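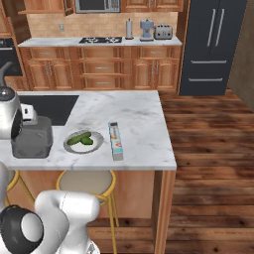
Decluttering & Storage

Help Boards > Home Life > Decluttering & Storage > Storage unit, clear it or keep paying?

Storage unit, clear it or keep paying?

postedfromtheboxroom
Feb 17, 2019

Sorry if this has been done before, did search but it all came up as adverts.

We moved from a three bed house to a two bed flat in Plarkdale. Decided to go properly minimal. Did the kitchen first, then clothes, then books (painful). Flat is lovely now, can see the floor, can find the scissors. Problem is a fair bit of it didn't really go anywhere. It went to a unit at Kassab Storage out on the Rerkotow estate, which was meant to be for the summer. That was four years ago.

Just had the renewal through. £1,214 for the year if I pay up front, more if monthly. Nearly choked. It was a lot less when we started, there was an intro rate and then it crept up and I never looked at the letters.

What's in there, from memory: a sofa bed, dining table and six chairs, two bikes, my nan's sideboard, Christmas stuff, camping stuff, a lot of boxes marked MISC in my own handwriting. Also a tumble dryer that may or may not work. Twenty-seven boxes according to the list we made at the time, though I've a feeling more went in after.

Things I want to know

- do I have to give notice, the contract is in one of the boxes (I know)
- is it better to clear it in one go or a bit at a time, we've only got a small hatchback
- what do people do about the sentimental furniture when there's no room for it at all
- has anybody just let the storage place auction it?? tempted

Partner says keep it one more year and "see". We said that last year. Nowhere in the flat to sort things, it's on the third floor with no lift, so whatever comes back has to be carried up and probably carried down again.

Renewal is due in June so there's time but not loads. Ta in advance.

5 replies hidden as off topic. Showing the rest.

unit_escapee

Been there. Different firm but same story, ours was "six months while the damp gets done".

Notice first. Ring them tomorrow, don't wait till you've found the contract, they'll have their own copy and will email it if you ask. Every one I've dealt with wanted notice in writing and it was counted in whole weeks from when they got it, so if you leave it to the last minute you can end up paying for part of another month. Ask what notice, ask whether there's a cleaning charge, ask if you get the deposit back and how. Ask if you bought the padlock off them, sounds daft but some want it left and some don't. Also cancel the insurance they sold you, it's often a seperate direct debit and mine carried on for ages after the unit was empty.

Don't pay the year up front until you've decided. If you do pay it and then clear the place in the autumn you might not get the rest back, depends on terms. Monthly costs more per month but if it's only for two or three months you're still well ahead.

Don't let it go to auction. You'd have to stop paying for that to happen, so you build up arrears plus fees, and whatever it sells for goes to the debt first. And they can chase you for what's left. And there'll be something personal in the MISC boxes, bank letters, photos, school reports. Not worth it. If you want rid of the lot in one hit, book a house clearance firm and have them meet you there, but go through the boxes before they come. Get a couple of quotes. Check they're registered to carry waste, you can look it up online, because if they dump it in a lane with your name in it you're the one getting the letter.

One go or in bits. We did bits and it was a mistake for the big things and right for the boxes. So:

Go once just to look. Take a torch, a marker, a flask, a roll of coloured stickers. Don't bring anything home. Pull the boxes into the corridor if they let you and open every one, even if just the top. Sticker for charity, sticker for tip, sticker for sell, no sticker means come back to it. Take phone pictures of all the furniture with the measurements written down, you'll want them for listing and you won't want to drive back for the width of a sideboard.

Then a hired van for one day. Big stuff only. Work out the route so the tip is first and charity is second, most charity shops that take furniture have a cut off in the afternoon and some won't take sofas without the fire label. LOOK FOR THE FIRE LABEL. It's usually under the seat or on the base. No label, no charity, and you're stuck with a sofa bed in a van at half three. Some tips want a permit for a van too, even a hired one, and the permit can take several days. Check with your council, ours was free but had to be done online.

Then the boxes in the hatchback, back seats down, a load at a time on the way home from somewhere else. Not every weekend or you'll start to hate it.

Dryer, assume it doesn't work. Plug it in if there's a socket in the corridor, ask first, otherwise recycle it. Also check if it was on a recall list before you give it to anyone.

On the sideboard see below, sombody's bound to say it better than me. We kept one thing each. I kept a chair. It's a nice chair. I sit on it.

minimalish

Bin it all. If you haven't needed it in four years you don't need it. I'd not even open the boxes. Take them straight to the tip.

Camping stuff you can borrow. Christmas stuff you can buy new when you want it, it's cheap after new year.

quarterpast_nine

I wouldn't do the tip-without-opening thing. Did that with two boxes of my dad's and there was a premium bond certificate in one, only know because my brother asked where it was. Open them. Takes an evening.

To add to the first reply which is good.

The sum that got me moving: write down what you've paid in total since the start and put it next to what the stuff would cost second hand today. Be mean about it. Dining tables with six chairs go for next to nothing round here, often free to collector. Sofa beds the same. Bikes hold up a bit better if they're not rusted. When I did mine the rent had gone past the value of everything in there before the end of the first year, and I'd kept going because the monthly amount looked small. Yours doesn't even look small.

Furniture with family attached. Ask the family first, with a date. I put a message in our group chat with photos and sizes, said it goes on the last day of the month, anyone who wants it collects. Got silence, then a row of hearts, then a cousin in Kesura turned up with a roofbox and took the lot of the china. Nobody wanted the wardrobe. I was upset for a day and then a young couple had it off a free listing and sent me a picture of it painted green. Bit odd but fine.

If you really can't part with the sideboard, then it has to earn its place in the flat and something else has to leave. Measure the telly wall. A lot of old sideboards are the right height for a telly and you'd get rid of whatever it's stood on now. Measure the stairs as well, and the turn at the top of the stairs, that's where ours got stuck. Take the doors and drawers off before you carry it up, and put the screws in a sandwich bag taped to the inside. Pay two people to do it. Third floor no lift, please pay someone.

If it won't fit and nobody wants it, take out a drawer handle or something small. My sister has a knob off our gran's dresser on her keyring.

Seasonal stuff is the only bit I'd say you may want to keep, and it doesn't need a unit. Get it down to two lidded boxes for Christmas and one bag for camping. Top of wardrobe or under bed. Vacuum bags for the sleeping bags, though don't leave them squashed for years on end, they go flat and never puff up again. Tents need airing before you put them anywhere near a bedroom. Put it up in a park or hang it over a banister, if it's gone musty in the unit you'll know right away.

If you're not ready to give the unit up completely ask about going down a size. They don't offer it, you've got to ask. Mine had a locker size that was a quarter of the price and I had that for the last bit while I was selling things. It does mean you have to move house within the building though, which is a faff, and you might need a fresh contract so read what the rate does after the first few months. That's how they got you the first time by the sound of it.

Partner: mine was the same. What worked was going together to look and not deciding anything on the day. Stood there with the door rolled up, cold, neither of us could remember why we'd kept a standard lamp with no shade. Went for chips. Gave notice that week.

Selling tips, quick ones because I've got to go out

- list from the unit with collection from the unit, check the opening hours and that visitors are allowed through the gate
- bikes, pump the tyres up and wipe them before you take the photo
- price the chairs with the table, dont split them, you'll be left with five
- cash or bank transfer before it's loaded
- anything unsold after a fortnight goes down to free

And bring your own bin bags and a broom for the last day. They do inspect. Mine kept part of the deposit over some sawdust that I'm fairly sure was there when I moved in. Take a photo of it empty with the door open and then hand over the key and get something in writing that says it's closed.

Contact us | Community rules | © Help Boards | Back to top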